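Progress report to the Ganden Fund – sorting of the donated toy stock, Keogh store
Prepared by Thaís Portela, stock coordinator

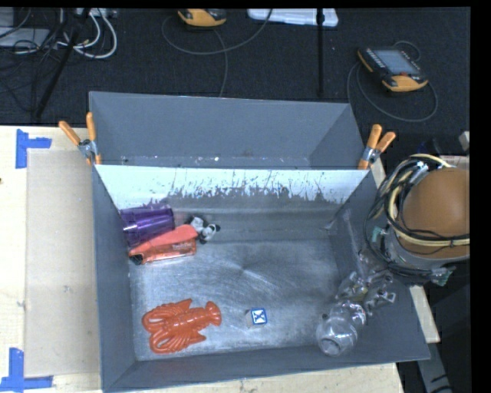 In this period the main work was the sorting of the small items which came to us with the Dornero donation. The donation arrived in August, in mixed boxes, and we found very soon that the large toys are easy and the small ones take all the time. Our method is to put a few pieces at once in a big grey bin on the work table, and to decide for each piece before the next ones go in. The mix can be strange: a plastic lobster, a purple cup and a little cube with an X-like mark on its top can lie in the same bin, and each one belongs to a different category in our list. The lobster goes to sea animals, the cup to play kitchen, and the cube to games and parts.

Quantities. The agreed target for the whole grant is 2000 small items sorted, cleaned and packed in sets. We have not reached it yet, but the first 125 sets are closed and labelled, and 30 of them have already gone to the two playgroups which were first on the waiting list. I expect that the remaining boxes contain up to 200 pieces that we can not use, mostly broken parts and single pieces from games.

Cleaning. All plastic items are washed before packing. Items with fabric or with a battery space are kept apart and cleaned by hand with a cloth. This was slower than I wrote in the plan, and I ask you to accept the new timetable which is attached.

Categories. We started with nine categories and now we have twelve. The group "animals" was too big, so it was divided in farm, wild and sea. "Unknown" is still a category and I would like to make it smaller. Some pieces are clearly part of a bigger toy, but we do not know which one, and they wait on the shelf near the door.

Equipment. The shelving from Tekton was delivered complete and is in use. One shelf was bent and was replaced without cost. We have not spent the money for additional boxes, as the old ones are still good – I propose to move this amount to cleaning materials, if you agree.

Difficulties. The store is dark in the afternoon, and small lettering on the toys is hard to read at that time. We now do the checking of labels in the morning and the packing after lunch. A second lamp is ordered.

Next period. We will finish the remaining Dornero boxes, deliver the next sets and send you the updated list of categories together with the receipts.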